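Speaker notes, "Setting a Table for One" — evening talk, Clurton library

Slide 1. Welcome

Good evening, everybody, and thank you for coming out in November, when I know very well there's a couch at home calling your name. Thank Oda Wikström for the invitation and for the coffee. Say hello to the back row and ask if they can hear me. (Wait for the answer this time! In Astville I went a full ten minutes before a kind man waved his program at me.)

My name is Aranka Somogyi, and tonight I'd like to talk about eating alone, and about how we treat ourselves when there's no company coming.

Slide 2. My grandmother's kitchen

She was born in 1930 and was widowed young, and for most of the years I knew her she ate supper by herself. She set the table every single night — cloth, fork, water glass, a plate she liked. As a child I thought she must be expecting somebody. I asked her once who was coming, and she looked at me as if I'd said something silly and told me, "I am."

Pause here. People usually laugh, and it's a nice laugh, so let them have it.

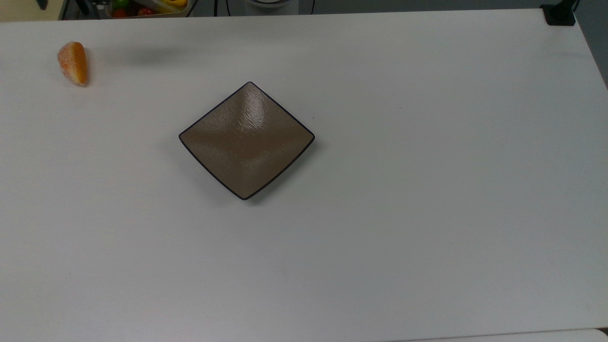
I didn't take that lesson to heart for a very long time. When I moved to Wallum in 2000 I had one saucepan and a folding chair, and I ate most of my suppers standing at the sink with the radio on. I told myself it saved on dishes. I was tired and a bit lonely, and I think those suppers made me more of both.

Slide 3. The supper letters

Tell them how the letters began. I wrote a short piece for the Wallum newsletter asking people what they ate when they were alone, and I figured I'd get a handful of answers from friends being polite. I got 447 letters. Some were a single line ("toast, and I'm not sorry") and some ran on for pages, with recipes and wedding stories and a fair amount about cats.

Read the one from Dénes Magyar, slowly. He cooked for six people for years and then, all at once, for one, and he kept making the big pot of soup out of habit and giving it away up and down his street. Don't rush the ending, where the neighbors start bringing the jars back full.

Then the shorter one from Fatemeh Nouri, who works nights and has her supper at six in the morning with the curtains closed and a candle lit. I love that letter.

Slide 4. Small things that help

Sit down, even for a sandwich. Pick one plate that you enjoy looking at and let it be yours. Put the phone in another room if you can stand it, and if you can't, well, call somebody and eat together that way. Buy one piece of good fruit and cut it up nicely, the way you'd do for a guest.

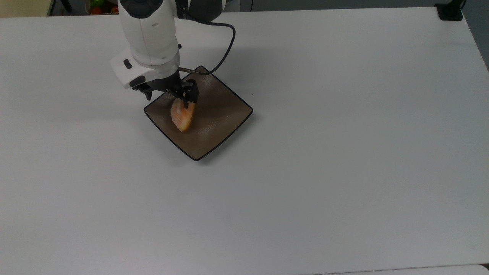
Mention cooking in halves, and freezing the other half with a label on it. I never label mine and I've thawed gravy for dessert more than once.

Slide 5. Asking somebody over

Dagim Tekleab's idea, so give him credit: an open chair. He tells three neighbors that on a certain evening there's a chair free at his table, first come, no need to dress up. Some weeks the chair stays empty and he has supper and reads his book, and he says that's a good evening too.

Questions

Have the Szénási cookbook handy, as somebody always asks about the soup. Letters can go in the basket by the door. Remember to give Oda back her microphone.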